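The Great Desk Shuffle, Week Six

By Uyên Khương

Regular readers will recall that in August our landlord, Prekota, informed us that the second floor would be "reconfigured for flow." I have worked in this building for 24 years and had never thought of myself as something that flowed, but I packed my mugs and waited for instructions.

The instructions came as a spreadsheet with 163 rows, one for every person on the floor and a few for people who retired some time ago. Each row gave a name, a current desk, a future desk and a column headed "Notes," which was blank all the way down except for mine. Mine said "see other sheet." There was no other sheet. I asked Prekota about it and was sent the first sheet again, this time as a PDF.

Accounts went first. They moved to the window side, found out what the afternoon sun does to a monitor, and put up a wall of cardboard that is still there. The Jalleo project team took the old Accounts corner and inherited a drawer of 109 rubber stamps, all of which say PAID. They have been using them on birthday cards.

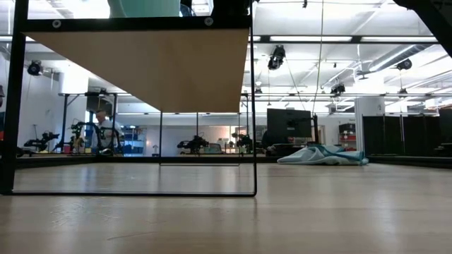
Matard won the furniture contract, and their catalog is a fine piece of writing. A desk in it is never a desk. It is a "station," and it "invites collaboration," although the one I was given has so far invited only people looking for the stapler. Take away the adjectives and you have a tan wooden panel on a black metal frame of thin square tubing, with a couple of small round bolts along the top rail. I have no quarrel with that. My grandmother's kitchen table was built on the same idea and it saw off three dogs. I only wish the catalog had said "table" somewhere, so that I could have found it in the index.

Then there is the matter of quiet. The plan provides 2 "focus rooms," both named after people from the Snorradóttir branch whom none of us has met. They can be booked online in half-hour blocks, and every block through the end of the year has been booked by someone called Test User. I have written to Test User twice, politely. If you know this person, please tell them that Payroll would like to make a phone call without the whole floor learning what Gary earns.

Some housekeeping. The old coat rack has gone to the basement, and so have the coats. The printer by the stairs now answers to the name of the printer by the lifts, and the reverse. Anyone still missing a chair should fill in the chair form, which is kept in the top drawer of the cabinet outside Accounts, behind the cardboard.

The final round of moves is set for 28 September 2021. Please label your boxes with your new desk number, or your old one if you are in the PDF. Mine will say "see other box."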